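Search products
All categories
Basket (0)

Florcombe Wrist Mount, clamp-on, pair

Supplied as 2 units, left and right. The mount clamps round a robot arm just below the hand and gives a fixed point for a sensor or small camera. Black finish. No drilling of the arm shell is needed.

Designed by Mohcine Bensaid at the Larnusthorpe shared workshop for a two-armed home build, and now made in small batches. Each clamp closes with 4 screws, tightened in diagonal order. Recheck them after 30 minutes of arm movement. The bracket angle is set before the clamp is closed and cannot be altered afterwards without slackening all four.

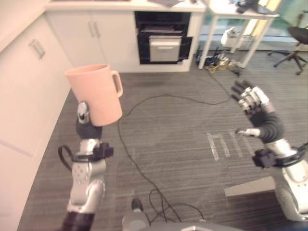
Reading time: 2 min

Fitted on both forearms, left hand holding a pink plastic pitcher, right hand open. On the left mount the cable leaves from the side in a small loop before returning to the arm. Keep this slack. A cable pulled straight will load the connector when the wrist turns.

The clamp should sit clear of any flexible covering at the wrist. Where the covering runs down from the palm, as on the right hand, fit the mount below it on the rigid section.

Trailing leads on carpet should be kept out of the working area during test runs. A 17 mm cable clip is available separately.

Not suitable for tapered forearms without the Vundisport liner set. The liners are rubber and are cut to length with a knife.

Notes from users

Tadeusz Borkowska: the left clamp crept a little under load until the liner was fitted. Fine since.

Yiğit Bayram: instructions do not say which bracket is left. It is the one with the notch.

Next batch: September.

Shares 4 | Comments 2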